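Does Home Advantage Exist in the Hirville Basketball League?
Project report, Sports Statistics module
Gadisa Yimer and Getsemaní Tlapale

1. Why we chose this

Everyone who plays in the Hirville league says the home team has an edge. Coaches say it after losing away and forget it after losing at home. We wanted to see whether the results back them up, and we should admit that both of us expected to find very little.

2. Data

We used the scoresheets the league office keeps in ring binders, 114 games in all. We left out 2 that were abandoned before half-time. For each game we typed in the final score, the venue, the fouls called on each side and the attendance, where anybody had written one down. The attendance figures are poor. Several sheets say "about 200" in the same handwriting, including one for a Monday night game between the bottom teams, and we don't believe it. The biggest figure, 1,786, is for the cup final, and it looks like a ticket count because it isn't rounded.

3. Results

Home teams did win more often than they lost, but the gap was small. When we took out Martinelli, who won nearly everything wherever they played, it shrank again. What was left could easily be luck over a season this short.

Fouls were the part we had hoped would be interesting. The usual story is that referees give in to the crowd. Away teams were called for slightly more fouls, mostly in the last quarter, when they were also more often behind. Teams that are behind foul on purpose to stop the clock. We can't separate the two from a scoresheet, and we doubt the people who tell the referee story have tried. 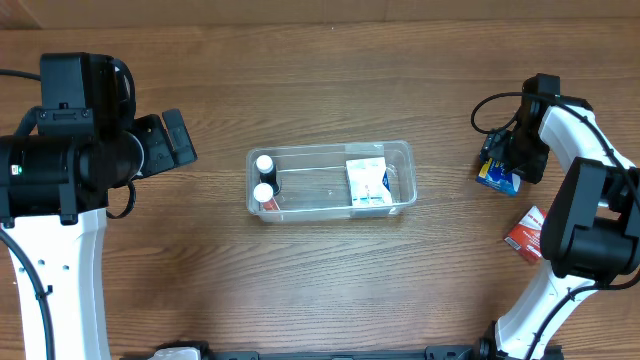
Travel gave us nothing either. Cala have the longest trips in the league and their away record was no worse than their home one. Tesia share a hall with another club, so some of their "away" games were played on their own floor. We counted these as away, as the league does, but a reader could fairly object.

4. Problems

One season is too little. We also typed everything in by hand, and a second check found mistakes in the foul columns. We corrected those we found. The fixture list isn't balanced: some pairs of teams met three times, with the extra game given to whichever hall was free.

5. What we would claim

Only that a small home edge is possible in this league and that these scoresheets don't prove it. Our tutor suggested a stronger ending. We looked at the numbers again in February and didn't think they would carry one. Anyone repeating this should start with at least five seasons and ignore the attendance column.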